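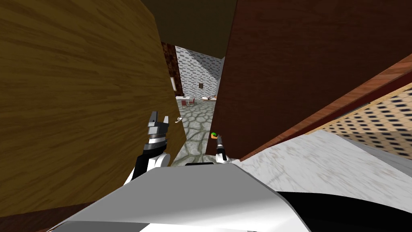 문틀에 쓸리는 나무 문, 떼지 않고 고치고 그래도 안 되면 떼서 고치기

2018년 2월 2일

우리 집 안방 문은 여름이면 안 닫히고 겨울이면 저절로 열린다. 이사 오던 날 부동산에서는 "원목이라 숨을 쉰다"고 했다. 숨을 쉬는 건 좋은데 왜 하필 새벽 세 시에 삐걱거리며 쉬는지는 설명해 주지 않았다. 그 문과 4년을 같이 살고 나서 쓰는 글이다. 목수가 쓴 글이 아니니 그 점은 감안하시길.

먼저 밝혀 두자면 문이 쓸린다고 바로 대패부터 꺼내는 사람이 많은데, 나도 그랬고, 그래서 우리 집 작은방 문은 위쪽 틈으로 거실 텔레비전이 보인다. 깎은 나무는 다시 붙지 않는다. 대패는 맨 마지막에 나온다.

어디가 닿는지 찾기

문을 천천히 닫으면서 어디서 걸리는지 귀로 먼저 듣는다. 손잡이 쪽 위 모서리가 제일 흔하고, 그다음이 아래쪽 바닥이다. 잘 모르겠으면 얇은 종이를 문과 문틀 사이에 끼우고 위에서 아래로 쓸어내려 본다. 종이가 멈추는 곳에 연필로 표시를 해 둔다. 볼펜으로 하면 안 된다. 우리 집 문에는 아직 파란 화살표가 있다.

표시가 끝났으면 문을 반쯤 열고 손잡이를 잡아 위로 살짝 들어 본다. 덜컥거리면서 올라가면 경첩 문제다. 꿈쩍도 안 하는데 쓸린다면 나무가 부풀었거나 문틀이 틀어졌거나 둘 다일 텐데, 둘 다인 집에 사는 분께는 위로의 말씀을 드린다.

경첩 나사 조이기

전동 드릴은 넣어 두고 손 드라이버를 쓴다. 위 경첩부터 시작해서 문틀에 박힌 나사를 먼저 조이고, 그다음에 문짝 쪽을 조인다. 십자 홈이 뭉개졌으면 고무줄 한 토막을 홈에 대고 눌러 돌려 본다. 두 번 해 보고 안 되면 그만두고 나사 빼는 비트를 사러 가자. 나는 여덟 번쯤 했고, 결국 사러 갔다.

나사가 끝없이 헛돈다면 구멍이 헐거워진 것이다. 나사를 빼고 이쑤시개나 나무젓가락을 가늘게 쪼갠 것에 목공풀을 묻혀 구멍을 채운다. 튀어나온 부분을 칼로 잘라내고 풀이 마를 때까지 하룻밤 둔다. 이 동안 가족에게 문을 열고 닫지 말라고 말해 두어야 한다. 말해 두어도 열고 닫는다.

위 경첩의 가운데 나사 하나를 긴 것으로 바꾸는 방법도 있다. 문틀 뒤의 구조목까지 닿아서 처진 문을 당겨 올려 준다. 다만 끝까지 힘껏 조이지 말고 반 바퀴씩 돌리면서 문을 닫아 보고 또 돌린다. 너무 당기면 이번에는 아래쪽이 걸린다. 그러면 다시 푼다. 이 작업의 절반은 문을 여닫는 일이다.

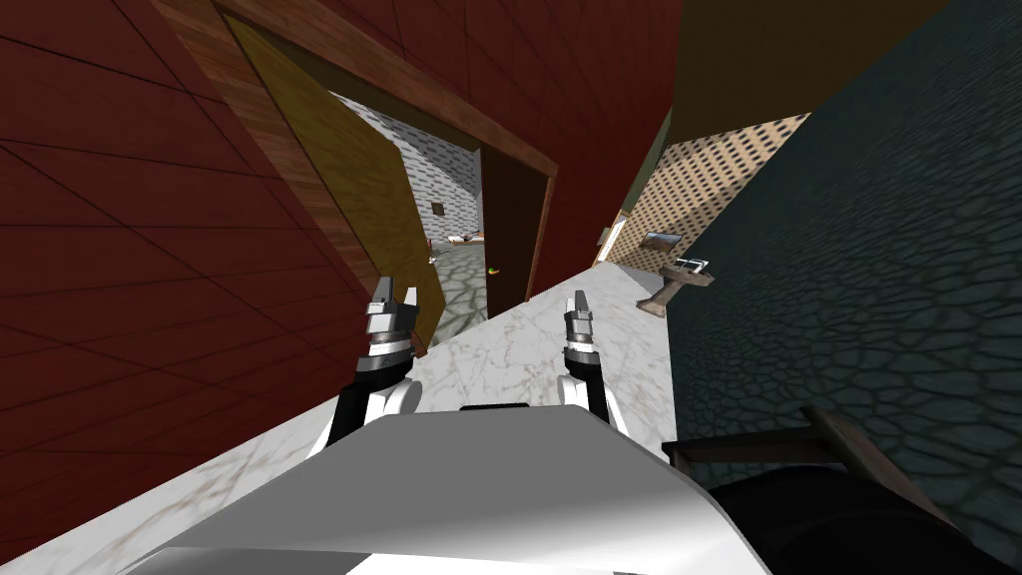 테일라 타우타히는 경첩을 조인 날에는 아무것도 깎지 말고 적어도 일주일은 그대로 써 보라고 했다. 문도 자리를 잡을 시간이 필요하다는 얘기였는데, 나는 그 말을 작은방 문을 다 깎은 다음에 들었다. 지금은 누가 물어보면 내가 생각해 낸 것처럼 전해 주고 있다.

초와 사포

일주일을 기다렸는데도 살짝 스친다면 양초를 꺼낸다. 표시해 둔 자리와 마주 보는 문틀 쪽에 흰 초를 문지른다. 색 있는 초, 향초, 생일 케이크에 꽂았던 초는 쓰지 말 것. 크림이 묻는다.

초로 안 되면 사포다. 100번으로 시작해서 닿는 부분만 결을 따라 밀고, 열 번쯤 밀 때마다 문을 닫아 본다. 잘 닫히면 거기서 멈춘다. 조금만 더 밀면 완벽할 것 같은 기분이 드는데, 그 기분이 작은방 문을 그렇게 만들었다. 마무리는 300번이나 그 언저리로 가볍게. 나뭇가루는 마른 붓으로 털고 물걸레는 대지 않는다.

나는 나무토막에 사포를 감아 쓰다가 Budell에서 나온 손잡이 달린 사포대로 바꿨다. 더 잘 갈리는지는 모르겠고 손톱은 덜 상한다.

문을 떼야 할 때

아래쪽이 바닥에 쓸리거나 옆면 전체가 부풀었다면 떼는 수밖에 없다. 두 사람이 있어야 한다. 혼자 할 수 있다는 영상이 많은데 그 영상을 찍어 준 사람은 대체 누구인가.

1. 문을 반쯤 열고 바닥 쪽에 책이나 쐐기를 괸다. 문이 얹히되 들리지는 않을 만큼만.
2. 핀이 빠지는 경첩이면 아래 것부터 핀을 뺀다. 위쪽 핀은 맨 나중이다. 못 하나를 핀 밑에 대고 망치로 톡톡 올려 친다.
3. 핀이 안 빠지는 경첩이면 문틀 쪽 나사를 푼다. 한 사람은 문을 잡고 있는다. 잡고 있다고 말만 하는 사람은 안 된다.
4. 경첩과 나사는 위아래를 구분해서 봉지 두 개에 나눠 담고 봉지에 글씨를 쓴다.
5. 문을 옆으로 세워 담요를 깐 벽 모서리에 기대고, 넘어가지 않게 의자로 막는다.

깎을 때는 작은 대패로 모서리에서 가운데를 향해 민다. 바깥쪽으로 밀고 나가면 끝에서 결이 뜯긴다. 한 번 밀 때 종이 한 장 두께면 충분하다. 손잡이 쪽 말고 경첩 쪽을 깎으라는 조언도 많은데, 자물쇠 자리를 건드리지 않아도 되는 대신 경첩 홈을 다시 파야 한다. 끌을 처음 잡는 사람이라면 권하지 않겠다. 나는 끌을 두 번째 잡는 사람인데도 권하지 않는다. 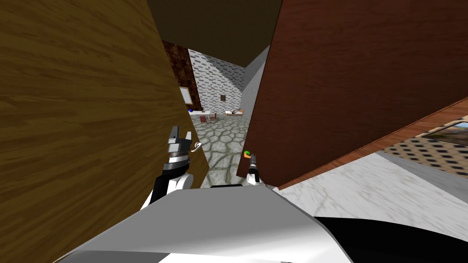

깎아낸 면은 그날 안에 막아야 한다. 맨나무로 두면 장마철에 습기를 먹고 원래대로, 아니면 원래보다 더 부푼다. 오일이든 바니시든 기존 마감과 같은 종류를 얇게 두 번 바르고, 바르는 김에 윗면과 아랫면도 발라 준다. 평소에 안 보이는 면이라 공장에서 나올 때부터 맨살인 문이 꽤 있다. 우리 집 문 네 개 중 네 개가 그랬다.

색이 안 맞을까 걱정된다면 아랫면에 먼저 칠해 보고 하루 뒤에 다시 본다. 나는 Cillik 색상표에서 352번 호두색을 골랐는데 통에서 꺼내 보니 초콜릿이었고, 마르고 나서는 또 호두였다. 젖었을 때 색을 보고 가게에 전화해서 화를 내지 않기를 바란다. 나중에 다시 전화하기가 민망하다.

칠이 다 마르면 떼어낸 순서를 거꾸로 해서 단다. 위 경첩부터 걸고, 나사는 전부 헐겁게 끼워 놓은 다음 문을 닫아 틈을 맞추고 조인다. 틈은 위와 옆이 비슷하면 된다. 똑같이 맞추겠다고 마음먹는 순간 주말이 사라진다.

삐걱 소리는 따로

쓸리는 것과 우는 것은 다른 병이다. 소리만 난다면 핀을 하나씩 빼서 묵은 때를 닦고 바셀린을 얇게 발라 도로 끼운다. 식용유는 쓰지 말자. 처음 며칠은 조용하고, 그 뒤로는 끈적해진 데다 먼지까지 붙는다. 한꺼번에 핀을 다 빼는 분도 계시던데, 위의 "문을 떼야 할 때"를 본의 아니게 실습하게 된다.

4월쯤 한 번, 장마가 끝나고 한 번 문을 여닫아 보면서 손을 보면 대패까지 갈 일은 드물다. 작은방 문에는 문풍지를 붙였다. 텔레비전 소리는 여전히 들린다.

댓글 4

럼 부이
이쑤시개 방법 해 봤는데 풀 마르기 전에 나사 박았다가 더 헐거워졌어요. 하룻밤이라고 쓰여 있는 걸 나중에 봤습니다. 다시 파내고 해도 되나요?

글쓴이
됩니다. 젖은 풀은 걷어내고 다시 채우세요. 이번엔 주무시고요.

라디미르 트카첸코
양초 대신 마른 비누도 잘 됩니다. 저희 집은 몇 년째 비누 써요. 문 닫을 때마다 세탁소 냄새가 나긴 하는데 저는 좋더라고요.

아르센 흘라둔
문틀이 틀어진 경우도 써 주세요. 위쪽 틈이 왼쪽은 넓고 오른쪽은 아예 붙어 있어요. 경첩은 멀쩡하고 나사도 다 조였습니다. 문만 깎으면 사다리꼴이 될 것 같은데 그래도 깎아야 하는지...

새 글이 올라오면 메일로 알려 드립니다. 한 달에 한 번도 안 갈 때가 많습니다. 구독하기
이 사이트는 방문 통계를 위해 쿠키를 사용합니다. 계속 이용하시면 동의하신 것으로 봅니다. 확인

문의하기 | 무단 전재 금지 | 맨 위로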